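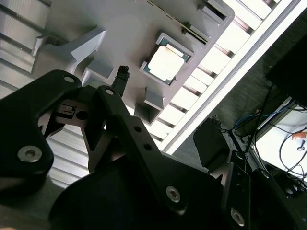 A processor chip in its light gray tray

Ekcombe Community Help > Phones and Tablets > Updates

Phone says "up to date" but the security patch is months old. Am I missing something?

Asked by Khrystyna Dovhaniuk, 28 August 2024

Hi all! I love this phone and want to keep it going as long as I can, so please don't tell me to buy a new one yet. It's a Koppel with 64 GB, bought secondhand. When I go to Settings and check for a system update it says my software is up to date. But on the same screen the security patch level is from last winter. My brother has the same model and his is newer than mine.

Things I've tried: restarting, checking on Wi-Fi and on mobile data, and leaving it on the charger overnight. There was a 635 MB download that got to 77 percent a while back and then disappeared. I haven't seen it since. Is it stuck somewhere? I don't want to wipe the phone if I can help it, I have a LOT of photos on there and my backup is patchy.

3 answers

Ihor Pasichnyk
Accepted answer

Great question, and I think you have a good chance of fixing this without wiping anything!

There are two separate kinds of updates on most Android phones and they show up in different places. One is the full system update from the phone maker, and that's the one that carries the security patch level you're looking at. The other is a smaller one that comes through the Play Store side of things, with its own date, usually listed as "Google Play system update". Check that you and your brother are reading the same line. I've mixed them up myself more than once.

If it really is the security patch that's old, I'd look at the download that vanished. A half-finished file can sit there and confuse the updater. Try this:

Free up some storage first. Updates need a good bit more room than the download size, so 635 MB free won't do it. I like to have at least 2 GB spare.
Go to Settings, Apps, show system apps, and find the updater (the name varies, mine is just "Software update"). Force stop it, then clear its storage. Your photos are not touched by this.
Restart, get on Wi-Fi, check again.

Also, secondhand phones sometimes started life with a carrier, and carrier versions get their patches on a different schedule. The model number has an extra letter or two at the end if so. Compare yours with your brother's! And please do finish that photo backup before a big update installs.

Lev Mykhailiuk

same thing on mine, just waited and it came through. battery was low i think

Solomiia Chornovol

Seconding the carrier idea. Mine was sold by Willwood and it was always a couple of months behind my husband's unlocked one. Once I knew that I stopped pressing the check button every morning, lol.

One more thing to look at is the date and time setting. If it's on manual and has drifted, the update check can fail without much of an error. Switch it to automatic. And if you ever get the download back, keep it plugged in until it says 100 percent and asks you to restart, the install part takes a while too.

Comment from Khrystyna Dovhaniuk

Clearing the updater's storage did it!! The download popped right back up and it's installing as I type this on my laptop. Model number has an extra letter too, so Solomiia, I guess I'm in the slow club with you. Thank you so much, both of you!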